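Pagano Help Exchange – Automation and Small Robots
Topic: Setup and upkeep

Arm drifts to the left after the cloth on the work table is changed

Asked by Haoran Tang, 25 Jul 2018

Our department operates a single tabletop arm that sorts plates and cups. The table is covered with a green cloth, which is laundered every 10 days. After the last two changes, the gripper has stopped to the left of where it is told to go, by as much as 14 millimeters at full reach. Near the base the error is small. The arm was homed each time and reported no fault.

I have checked the following: the base bolts are tight, the gripper is seated, and the pick file is the same one we have used since November. The overhead camera bracket has not been touched.

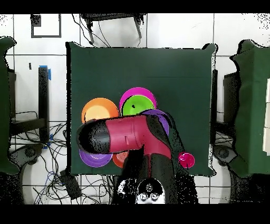
The cell, with the plates and cup on the cloth and the arm over the table.

I would be grateful for advice on whether this points to the base, the elbow joint or the calibration. We would prefer not to send the arm out for service, as the Hidia depot quotes 22 working days.

2 answers

Answer from Orestis Spanos (accepted)

An error that grows with reach is usually a rotation at the base. If the whole table had shifted sideways under the camera, the offset would be nearly the same everywhere. I would examine the table before opening any joint.

When the cloth is changed, the table is often lifted or pushed. If it turns slightly, the arm turns with it, while the camera stays where it was. The following procedure is in use at our Ilinlow site:

Park the arm and switch off the drive power.
Lock all casters under the equipment and confirm that the table does not rock.
Mark the position of each table leg on the floor tiles.
Lay the cloth flat. Folds beneath the base plate will tilt it.
Restore power, home the arm, and repeat the camera-to-arm calibration with at least three points, one of them at full reach.

Please also look at the cables on the floor. A cable that pulls tight when the arm swings can move a light table – we lost most of a week to this fault. Leave enough slack for the full swing and fasten the cables to the table frame.

If the error is still present after calibration, test the elbow. With the power off, hold the upper link and move the forearm gently by hand. Any play you can feel should be reported to the supplier.

Answer from a Grandent user

Had the same thing. Put an offset in the pick file and it was fine for us.

Comment from Orestis Spanos: A fixed offset will correct one distance only and will be wrong again at the next cloth change. I cannot recommend it.

Comment from Haoran Tang: Thank you both. The table had turned. After marking the legs and recalibrating, the error at full reach is 3 millimeters, within our limit. The elbow shows no play.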